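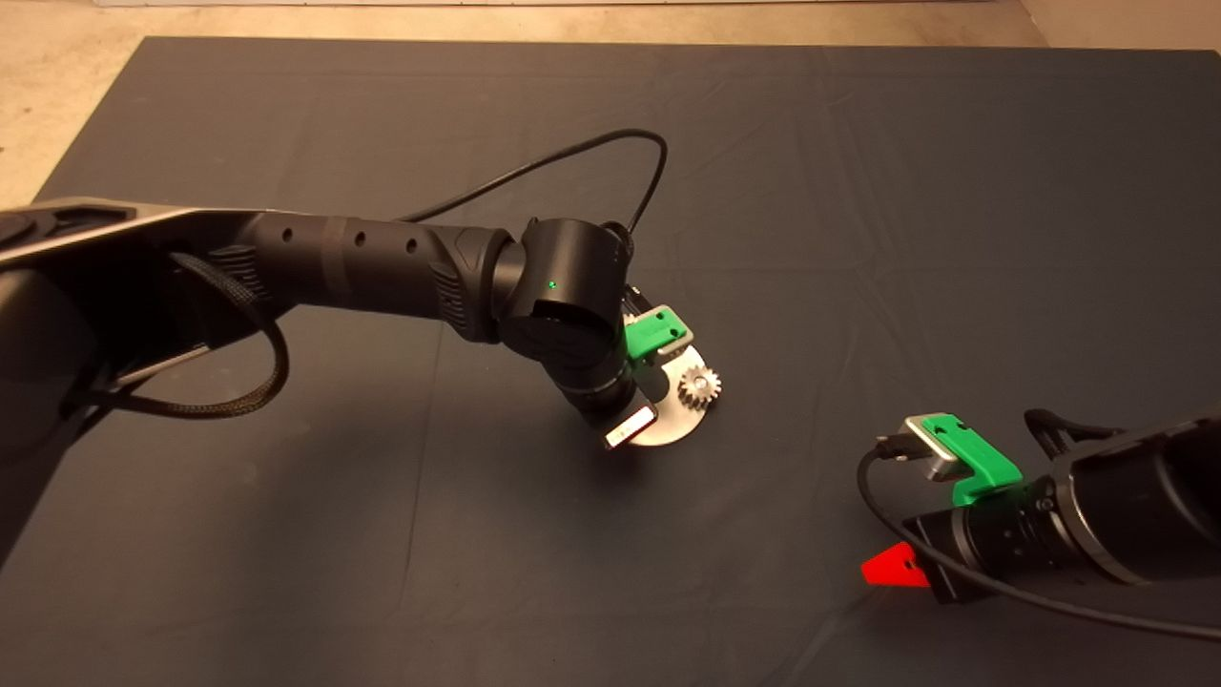
Left arm down at the plate, right arm waiting its turn

Re: [rotau-users] Teaching two arms to handle gears, by hand or by remote?

Hi all,

Sorry for the slow answer, April got away from me. Quoting the bit I'm replying to:

> We've just got our second arm going at Rerkau and want to
> teach it to put small gears on a plate. So far we grab the
> arm and push it through the motion by hand, but the takes
> come out jerky and our own sleeves end up in the head view.
> Is remote control worth the bother? And how many takes
> before the thing learns anything? Also, does anyone else
> have trouble with shiny parts?

Short answer: yes, go remote for this one, and yes, shiny parts are a pain in the neck.

We started the same way as you, hands on the arm, and for big lazy moves it's still my favourite. You feel the weight, you feel when you bump something, and a newcomer picks it up in a few minutes. But gears on a plate are all about the last little bit of travel, and I could never push a whole arm that gently. With the Pleltetti controllers I can sit back, watch the wrist view and creep in. My first afternoon on them was dreadful, mind you. I kept turning the wrong wrist.

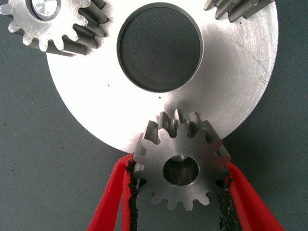
Wrist view, small gear in the red fingers at the edge of the big disc

The wrist view is where I do nearly all my steering once the gear is in the grip. I look at the teeth first and the fingers second, and if the gear looks crooked between the pads I let go and pick it up again. Please do record those re-grips! We used to throw them out as messy takes, and the trained arm had no idea what to do when it got a bad hold. Leaving them in helped us a lot.

As for numbers, we had something that half worked after 57 takes, and it got the gear down most tries by 406. I know the Rankin crowd talk about 2,000, but they move their plate all over the table and ours stays in one patch. I'd do 57 good ones, train, see where it goes silly, then record more of exactly that.

On shine: a dark matte cloth under the work made a big difference, and so did turning our overhead lamp off to one side. The disc can still go nearly white in the wrist view. I haven't got a cure, I just vary the light a bit between batches so the arm doesn't get attached to one glare spot.

What I do before each batch, more or less:

1. Drive both arms out and back once with nothing recording, to get my hands warmed up.

2. Pull the cloth flat-ish. Small creases have never bothered it, but a fold under the plate will.

3. Check the wrist camera cables have enough slack for a full turn, then check the head view with both arms over the cloth.

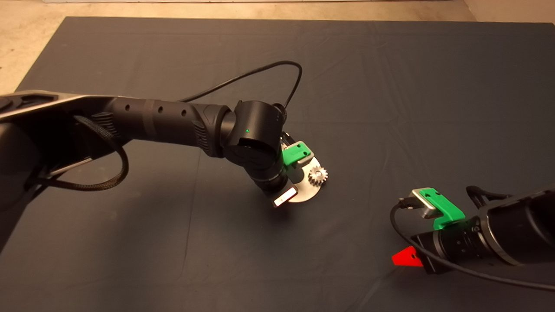 4. Record in lots of 5, then stop and watch one back at full speed. If it makes me wince, the lot goes.

5. Write down who was driving. Two of us on the same task have quite different habits — I come in low and slow, my benchmate drops in from the top — and it's handy to be able to split them later.

One question back at you: are you saving the gripper force along with the joint positions? Our Rotau setup writes it to a separate file and the clocks drift apart on long takes. If you've sorted that I'd love a copy of your script, however ugly.

Cheers from the bench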